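How Do You Pick a Hand for a Robot?

Last updated: 16 October 2019

77 shares | 9 comments

Try something for me before you read any further. Find a sock, an egg and a pencil, and pick them up one at a time. (Ask a grown-up about the egg!) Watch your fingers while you do it. For the sock you probably just grabbed a handful. For the egg your fingers curled into a gentle cup, and for the pencil you used your thumb and one or two fingertips. You didn't have to stop and plan any of that – your hand and your brain have been practicing together since you were a baby.

A robot has to start from scratch, and it usually has a much simpler hand than you do. Engineers call a robot's hand a gripper. Some grippers have two fingers that open and close like the tongs you use for corn on the cob. Some have three or more fingers. Some have no fingers at all and use a suction cup, like the one that holds a hook to the bathroom tiles.

So which is best? Well, that depends on what you want to pick up, and the only way to be really sure is to try. At the Neltthorpe workshop, Gareth Tapley and his team spend a good part of every week doing exactly that. They give each gripper the same jobs, in the same order, and write down what goes well and what goes wrong. They have two grippers they like to compare. One is called the Lerkodel and it has hard, flat fingertips. The other is called the Jerner, and its fingertips are covered in squashy rubber.

One of their favorite jobs sounds very easy. Pick up something soft and put it in a basket.
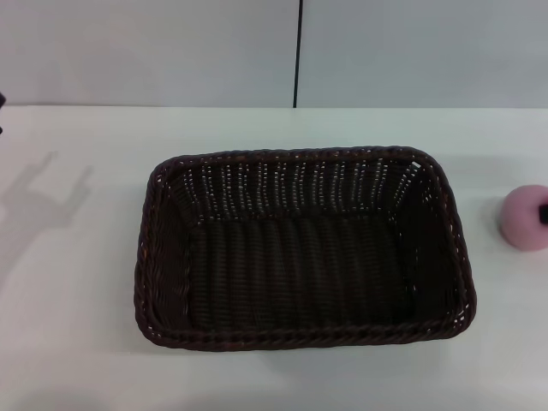
The dark woven basket is still empty, and at the right edge you can spot part of something round and pink.

Why use something soft? Because soft things change shape! Squeeze a wooden block and it stays a block. Squeeze a sponge and it gets thinner in the middle, so the robot has to keep closing its fingers a little bit more. If it stops too soon, the sponge slides out. If it squeezes too hard, the sponge can pop out sideways like a wet bar of soap, and then somebody has to crawl under the table to get it back.

And why a basket? A basket has a rim, and the rim is the tricky part. The gripper has to lift its load high enough to clear the edge, move across, and let go in the right spot. If it goes too low, it bumps the side and pushes the whole basket along. A basket with little gaps in its weave can be hard work for a camera, too. The table or the wall may show through the gaps, and the computer has to figure out which bits are basket and which bits are background.

Shadows are another puzzle. You know that the gray shape your hand makes on a table isn't a thing you can pick up, but a computer looking through a camera only gets a picture made of light and dark spots, and it has to be taught the difference.

When the team ran its big comparison in April, each gripper had 77 tries with a foam ball. The Lerkodel got the ball into the basket 71 times. The Jerner dropped it only 6 times, and I'll let you do the subtraction to see who won! (Go on, I'll wait. It's a tie.) With pencils, though, the hard fingertips did much better, and Gareth says he would happily use both – one for each kind of job, a bit like having a fork and a spoon.

Try it yourself

You can run your own gripper test with kitchen tongs, a bowl and a rolled-up pair of socks. Wrap rubber bands around the tips of the tongs for half of your tries and take them off for the other half. Keep the bowl in the same place every time, or your test won't be fair. Then try again with one eye closed and see if it gets any harder.

Contact us | © 2019 Furnival Science Pages for Kids | Back to top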